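Quiet Rooms, Measured

Most complaints about noise in small offices concern speech, and most of the money spent on them goes to the wrong surface. Carpet does little below the upper speech range. Ceilings do more, provided the panels hang clear of the slab.

Shanti Bajpai, an acoustic consultant at Lamberg, begins each survey with a balloon and a recorder. In February she tested 6 meeting rooms in one building. The worst had bare plaster on opposite walls and a flutter echo at head height.

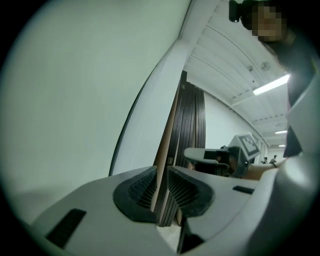
Flutter echo needs two hard, parallel surfaces. Treating one of them is usually enough. Relief also helps, if its depth suits the wavelength: fine parallel ribs like those on the two black finger pads are far too shallow to scatter speech, and a wall panel cut to that pattern would behave as a flat one. Bajpai specifies slats of mixed depth over mineral wool, with an air gap of 2 inches.

Gaps at doors are a separate problem. A drop seal costs less than a new partition – and should be priced first.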